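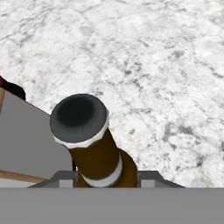
Robot arms go to work on the bottle line at Jeline

KALTONCOMBE, 16 February 2019 - The packing room at Jeline has three new pairs of hands, and the people who work there are already fighting over who gets to train them.

The sauce and syrup maker switched on 3 robot arms this month at its Damton Road plant. Each one picks up a capped bottle, holds it by the lower part of the body and sets it into a carton. Before the arms came, every bottle that left the building was lifted by a person, often 2,000 of them in a single shift.

"My wrists noticed first," said Loukia Kontogiannis, who packed by hand for years and now runs the new cell. "I go home and I can cook dinner and open a jar! I'd forgotten what that was like."

Her job looks very different now. She spends much of the morning at a screen, where she tries out each new bottle shape in a simulator before the real arm gets anywhere near it. If the fingers close too high, or the bottle leans too far, she moves the grip point and runs it again. One tall bottle with a narrow neck took 147 tries, and she saved every one of them. Packers from the other shift have started coming in early to watch, and a few have asked to have a go.

The system was put in by Konstantinidis, an equipment firm that also ran the training. Packers learned to stop and restart the arms, swap the finger pads and write simple grip programs. Jeline says no packing jobs were cut. Four packers have moved to quality checks and two to the label room, with a pay bump for anyone who finishes the full course.

There are still kinks. The arms are slower than a good packer on small orders, so any run under 300 bottles is still done by hand at the old bench. Some of the crew like it that way, and the bench radio has stayed put. Breaks are changing too, with packers now trading places between the bench and the cell every two hours.

A second cell is due in April, and Kontogiannis will be teaching the class for it herself. The sign-up sheet by the time clock is already full.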